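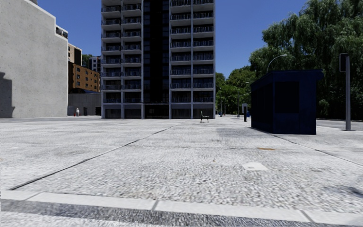
Jallov Teaches Sidewalk Robot Its Manners, One Joystick at a Time

Home | News | Products | Press Room | Contact

April 7, 2020
By Stojan Papadopoulos, Jallov Press Office

DRAMERBY — Jallov today released Pedinum, a set of teaching drives for sidewalk delivery robots, recorded entirely by people sitting down. The release holds 40 hours of remote-control driving through a simulated city block, with paving, curbs, street corners and a good supply of things to bump into.

The idea is old and simple. A person steers the robot by joystick, seeing what the robot sees, and the software records the view and the steering together. Later a learning program studies the recordings and tries to do the same. It copies everything, including the driver's bad habits, so Jallov spent much of the winter getting rid of the drivers' bad habits.

The company began with 10 drivers. After the first week it kept 6. The others were excellent at video games and drove accordingly.

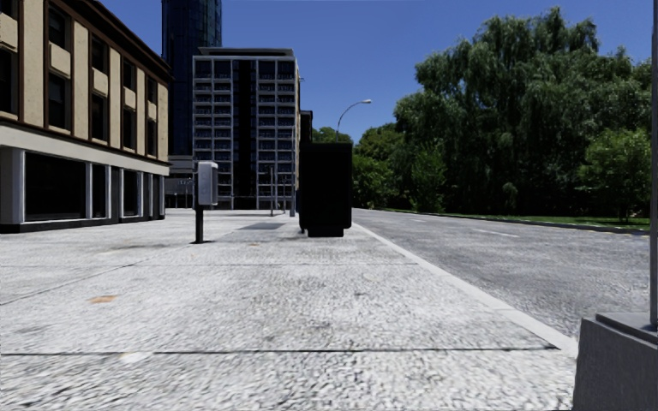
Each drive starts at a set point on the sidewalk and ends at another, and the driver is asked to get there the way a considerate adult with a heavy suitcase would. That means keeping off the road, giving posts a fair amount of room and slowing down before a corner. Drivers may stop whenever they like. Early on they hardly ever did, and the first trained model had no notion of stopping at all. It was very punctual.

Jallov has since added a second kind of lesson. The trained model drives and a person watches with one hand on the joystick, taking over when things start to go wrong. These rescues are short and not very dignified, but they show the robot how to get out of trouble, something a good driver rarely has occasion to demonstrate. They are marked separately in the files so that buyers can use them or leave them out.

The recordings were made with Swati, Jallov's remote driving desk, which runs on 2 ordinary monitors and a chair the company describes as adequate. Swati can also be connected to a physical robot. Jallov recommends trying the simulated curbs first, as they are cheaper to hit.

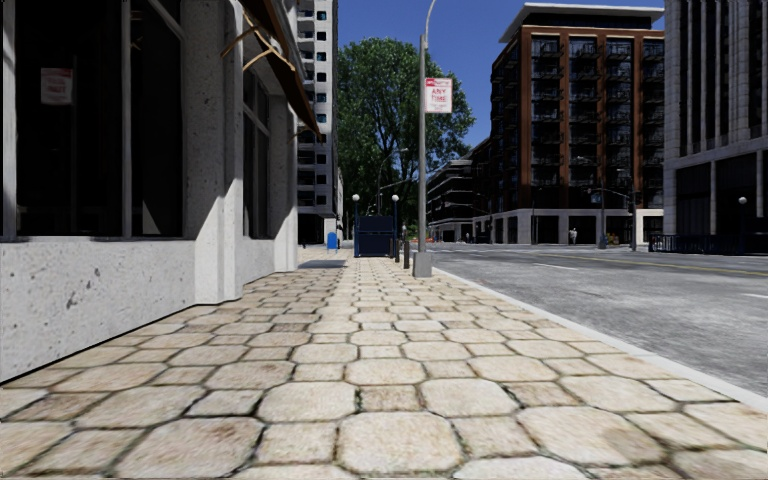
Driss Benkirane, asked for a comment on the release, replied that he had "never been overtaken by so many imaginary robots" and that he would like to see more drives with people walking toward the robot, "preferably people looking at their phones." Jallov has put this on the list for the next version, planned for July.

Pedinum is available now to research groups and robot makers on request. A trial set of drives can be had without charge through the Contact page. The joystick is sold separately.

Recent releases
Swati Desk Update Adds Left-Handed Layout
Jallov Moves to Larger Office in Dramerby, Keeps Small Kitchen
Teaching by Hand: Notes From a Week of Guiding an Arm
Call for Remote Drivers, Patience Required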